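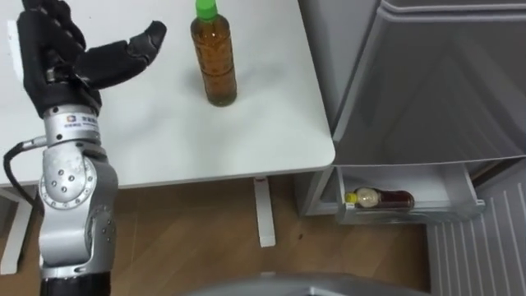

White table and the refrigerator, with a bottle of tea-colored drink on the table.

From: Rebecca De Luca
To: Plamholm kitchen list
Date: 27 October 2018
Subject: Re: Table next to the fridge, and bottles

Ottavio, thanks for writing this up. My answers are under each of your points. I trimmed the part about the parking.

Ottavio Valentini wrote:
> I would like to move the white table away from the refrigerator. When
> two people are in there, one at the table and one trying to get
> milk, somebody has to step back every time. I measured and we could
> slide it 31 inches toward the window without blocking the heater.

I'm fine with moving it, but please try it for a week before we put felt pads on the legs. The last time we moved it was in April, and by the end of the month it had crept back to the same spot because people like having a surface to put things down on when they unload groceries. I do too. If I come in with two bags I want to set them down within reach of the fridge door.

Could we go half as far? That should leave enough room to pass and you could still reach the table from the shelves if you stretch a little. If it doesn't work, we can do the full 31.

When you move it, lift it, please. The floor is soft wood and the marks from the old bench by the sink never came out. It takes two people. I can help most evenings after dinner.

> Second thing, bottles. People leave drinks on the table and I don't
> know if they are abandoned or if someone is coming back for them.
> I have poured out tea that turned out to belong to somebody and I
> got a note about it.

The note was mine, sorry. It was a nearly full bottle and I had only gone down to get the mail.

I suggest we keep it simple. A bottle on the table can stay there until the end of the day. After that whoever is cleaning up puts it in the fridge door, and on cleaning day anything in the door without a name gets poured out. There's a roll of masking tape and a marker in the top drawer. Write your room number if you don't want to write your name.

Home-brewed tea is a different matter from the store kind. Several of us reuse plastic bottles for it, and you can't tell from the outside what's in them or when it was made. I'd ask people to put a date on those. Mine keeps for 5 days at the most and after that it tastes like the bottle.

> Third, does anyone know what happened to the lower shelf of the
> fridge? It tips forward if you put anything heavy on the front edge.

One of the clips on the left side is cracked. I wrote to Huketti, where we bought it, and they want the model number off the sticker inside. I looked and could only read the end of it, 263. If anyone still has the booklet that came with it, it may be in the box with the Murumari kettle papers, which I haven't found either. Until then put the heavy things toward the back, and nothing in glass on that shelf.

> Last, the floor. I swept under the table on my turn and there were
> crumbs again the next morning. I don't mind sweeping but I would
> like it if people wiped the table into their hand and not onto the
> floor.

Agreed. The small brush and pan are back on the hook behind the door. I'd add that the crumbs collect around the table legs and the bottom of the fridge, and the big broom doesn't get in there. Use the small brush for those spots. If you're on the cleaning turn, please run it along the base of the fridge as well, and wipe the table with a damp cloth only. The blue spray leaves it sticky and then everything shows.

One more item from me. The compost bucket lid is missing. It's a plain round lid and doesn't fit anything else we own, so it probably went out with the recycling, but check your rooms.

If you don't like the table plan, reply to the list before Ottavio and I move it. Replies only to me tend to get lost.

Rebecca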